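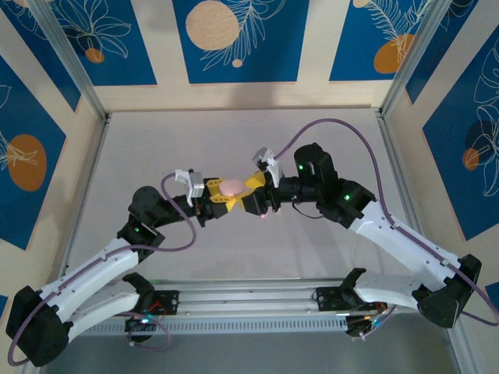 The line ran from Benchmark 248, on the church step at Gurneslow, to Benchmark 303, on the abutment of the Doststead bridge. It had been leveled in September by Čestmír Danko and closed to within 5 millimeters, and the report said so on its first page. Tineke Van Hecke read the report at the back table in the Stevens office, under the decorative panels, deep blue with cream stripes between them and white line drawings of leaves and flowers over the blue. On the left was a large orange circle. She used it as a resting point for her eyes between columns, as she had for most of her career, and then went back to the column of backsights.

The column added up. So did the foresights. The difference between them gave the rise from Gurneslow to Doststead, and the rise agreed with the old value less the 5 millimeters. She checked the arithmetic by hand and again with the calculator. Then she checked the field books, which Danko had submitted with the report, in pencil, as required.

A field book kept over several days looks like several days. The pressure of the pencil changes. The hand gets larger in wind. There is usually a page with a mark on it from rain, and a reading struck out with a single line and the correct one written above. Danko's September book had no corrections between Benchmark 255 and the bridge. The figures were the same size from top to bottom.

Benchmark 255 was on the gatepost of the Plikik pumping station. East of it the road went over the hill, and the hill required short sights, with the instrument moved every few minutes and the rod man climbing ahead. It was the slow part of the line. According to the book it had gone faster than the flat part.

She wrote the query on the standard form: *Section 255 to 303. Please confirm dates of observation.* She put it in the tray and took it out again before the mail went.

The form had a box for the reviewer's reason. She left it blank for a day. Procedure allowed her to re-observe a section without giving a reason if the cost was below a certain amount, and she had the older level, which was paid for. She signed out the level, two rods and a student, and drove to Plikik.
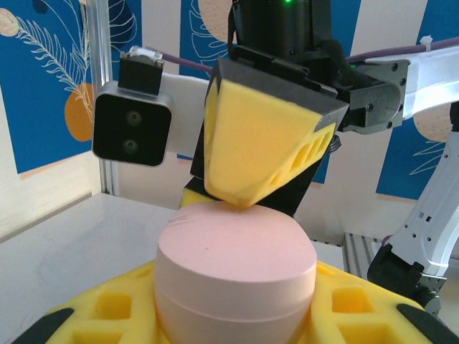
They set up at the gatepost in the morning. The bolt in the gatepost was sound. She let the student read and she kept the book, to see what the hill did to a hand. By the third setup she was writing on her knee. By noon she had struck out two readings, one of them her own mistake in subtraction. The student asked how far the bridge was. She told him it was on the map.

They reached the abutment on the second afternoon. The bolt there was also sound, and had been painted green at some point, and the paint had been scraped from the top of it so that the rod would sit on metal. The scrape had gone dull. Somebody had been there with a rod, then, and not recently. She noted this in the remarks column, where it had no effect on the result.

She reduced the section that evening in the car. Her rise from 255 to 303 differed from Danko's by less than the tolerance. It differed from the old value by more. The bridge had gone down slightly, or the gatepost had come up, and his figures showed it, and invented figures would have followed the old value, there being nothing else for them to follow.

She ran it again starting from the other end. The result held.

Danko had retired in the spring to a house on the Gurneslow road. She stopped there on the way back and left the student in the car with the radio. Danko came to the door in his socks. She asked him about the field book and he asked which one.

"September. East of Plikik."

"I copied it," he said. "The first one went in the ditch. You could read it, but I couldn't have handed it in."

"You should have handed it in."

"Yes."

He still had it, in a kitchen drawer, under some seed packets. The pages had swelled and dried in waves. The hand got larger on the hill. There were four corrections and a telephone number.

She took both books back to the office and filed the wet one in front of the clean one, with a copy of her own reductions behind. On the review sheet she wrote *June 2021. Section re-observed. Original values accepted. Transcription noted.* Then she took the unsent query out of her desk, entered the dates from the first book in the space for the reply, and filed that too.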